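Sorting the shirts before the move

Sep 25, 2026

The lease on the Loneck apartment runs out soon, so the closet finally got its turn. I had been putting it off since July. The kitchen took one evening and the books took two, but clothes are slower for me because I keep stopping to try things on.

I started with everything on the bed. Shirts in one heap, pants in another, sweaters left on the shelf because they were already folded and I knew I was keeping all of them. The shirt heap was the big one. I wear maybe a third of what was in it.

My rule was simple. If I had worn it since last winter, it stayed. If it needed a button or a seam fixed, it went in a separate bag, and I gave myself until the move to fix it. Everything else went to the donation box. I ended up with 13 shirts to keep and nearly two boxes to give away, which was more than I expected.

The cotton ones are the hardest to deal with. They come out of the dryer in a ball and stay that way if I don't get to them right off. The pink and mauve things were at the bottom of the basket and had been there a while, so the creases were set in. I tried shaking them out and smoothing them flat on the bed with my hands. It helped a little. The iron was already packed, in a box marked Henari with the lamp and the extension cords, and I didn't want to cut the tape.

I hung those in the bathroom while I showered and folded them after. They aren't perfect, but they'll be wrinkled again by the time they come out of the suitcase anyway.

For folding I go in thirds, sleeves in, then up from the bottom. I used to roll everything. Rolling fits more in a suitcase, but in a drawer I can't find anything, and the new place has 4 deep drawers and a very short closet rod. Jackets get the rod. Shirts will have to live in the drawers.

The donation boxes go to the thrift shop next to the Đoàn bakery, which takes clothes in the morning only. I'll drop them off on the way to pick up the keys. The mending bag is by the front door. There are 3 things in it, and I still need to buy gray thread.

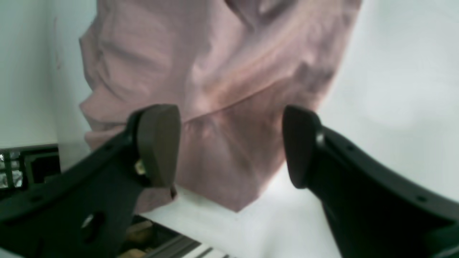
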